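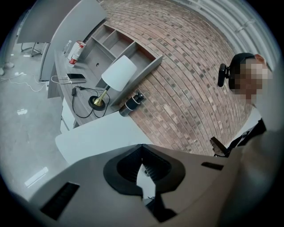
Abb. 1: Langer grauer Schreibtisch vor der Backsteinwand, mit Tischlampe, Kabeln und abgelegten Kleinteilen.

Budumska-Schreibtische
Datenblatt zur Sammlung, Stand 29. Februar

Gegenstand
Die Sammlung enthält Aufnahmen von Arbeitsplätzen vor, während und nach dem Aufräumen. Erfasst sind Schreibtische, angrenzende Regale und der Boden im unmittelbaren Umfeld. Sie umfasst 2244 Einzelbilder aus 7 Räumen. Zusammengestellt wurde sie von Florence Sandhu und Ruan Ndlovu, die Beschriftung lag bei Cherry Mae Tiongson.

Verzeichnisstruktur
bilder/ — Einzelbilder, nach Raum sortiert
listen/ — Gegenstandslisten je Bild, CSV, UTF-8
regeln/ — Ablageregeln je Raum
LIESMICH — dieser Text

Felder der Gegenstandslisten
bild_id: laufende Nummer innerhalb des Raums
objekt: Bezeichnung aus dem Vokabular (siehe unten)
ort: tisch, regal, boden, sonstiges
zustand: abgelegt, eingeräumt, verbunden
bemerkung: Freitext, darf leer sein

Vokabular
Bezeichnungen stehen im Singular und ohne Farbe. Farbangaben gehören in die Bemerkung. Getränkebehälter werden nach Form getrennt: flasche, dose, becher. Der Inhalt wird nicht erfasst, auch nicht bei durchsichtigen Flaschen. Steckernetzteile und Adapter laufen unter adapter, Powerbanks unter akku. Fest montierte Regale sind Möbel und erhalten keinen eigenen Eintrag, ebenso Kabeldurchlässe.

Kabel
Kabel verursachen die meisten Rückfragen. Ein einzeln verfolgbares Kabel erhält einen eigenen Eintrag, ein Gewirr wird als kabelbund geführt. In Abb. 1 betrifft das die schwarzen Kabel am Lampenfuß. Das weiße Ladekabel an der Powerbank ist dagegen ein Einzeleintrag. Verläuft ein Kabel über die Tischkante bis auf den Boden, werden beide Orte eingetragen, getrennt durch Semikolon:

kabel; tisch;boden; verbunden; weiß

Wegen des doppelten Semikolons muss das Feld ort in der CSV-Datei in Anführungszeichen stehen. Bis Version 5 fehlten sie; ältere Dateien bitte mit dem Skript von Harvey Gauthier konvertieren.

Gestapelte Gegenstände
Liegt ein Objekt auf einem anderen, wird jedes für sich eingetragen. Das obere erhält in der Bemerkung den Zusatz »auf« mit der Bezeichnung des unteren, also etwa »auf akku« für das Smartphone in Abb. 1.

Ablageregeln
Die Regeln stammen aus den jeweiligen Räumen und wurden nicht vereinheitlicht. Im Raum Masilela bleiben Lampen auf dem Tisch, im Raum Vurnow kommen sie ins Regal. Vergleiche zwischen Räumen sind daher nur über das Feld zustand sinnvoll.

Bekannte Mängel
Gegenstände am hinteren Tischende sind teils nur grob benannt. Bei langen Tischen fehlt eine Angabe zur Position entlang der Platte. Personen werden nicht beschriftet, Gesichter sind verpixelt.

Kontakt
Korrekturen an Ulises Godoy, Projekt Ploka, bitte mit bild_id und Raumname.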